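Dasier (tabletop arm project)

Dasier is a home-built robot cell developed at Barex, a shared workshop, and modeled from the start in a simulator called Flonov. It pairs a jointed arm with a large round tray, and its builders have kept the virtual version and the physical version in step through four revisions. Among hobby projects of its size it is unusually well documented, and its plans have been copied and reworked by home builders far beyond the workshop where it began.

Background

The project grew out of an evening class in motor control. The first arm had three joints and could lift little more than an empty cup, but it ran for a whole Sunday open house without a fault, and that was enough to get a second one started! The second revision added a proper wrist, and the third moved the arm off the table surface and onto a sloped pedestal, giving the elbow far more room to fold. The round tray arrived with revision four. Its design came from Bañuelos, an older sorting-table project at the same workshop, and was widened to suit the longer reach.

Simulation

Every new motion is tried in Flonov before it goes near real motors. The virtual room is a delight in its own right, with tiled floor, baseboards, a light switch and a wall clock, all modeled by members in their spare time. The standard test asks the arm to come down over a small object on the tray and close on it without touching the rim. A full run consists of 2570 attempts, each with the object moved slightly, and can be left going overnight on an ordinary desktop computer.

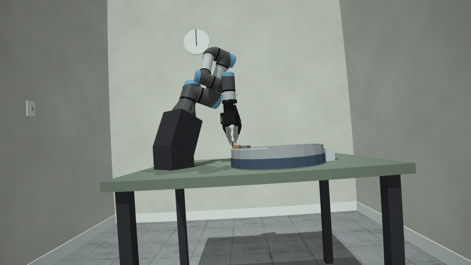 The Dasier arm in simulation, gripper lowered over a small orange object at the left end of the tray.

Design

The arm is carried on a dark, boxy pedestal and ends in a parallel-jaw gripper with two straight fingers. Light-blue caps mark joints along its length, a habit kept from the first revision, when the caps were the only parts printed in color. Control software is shared between the simulator and the workbench, so a motion file saved in one opens in the other with no changes. Joint limits are stored in a plain text file that beginners are encouraged to edit.

Reception and later work

The plans were released in April and drew 3894 downloads in their first season. Builders have since added a turning tray, a foot pedal and a wonderfully slow chess-playing mode. A fifth revision, with a lighter forearm and quieter wrist motor, is being tested in Flonov.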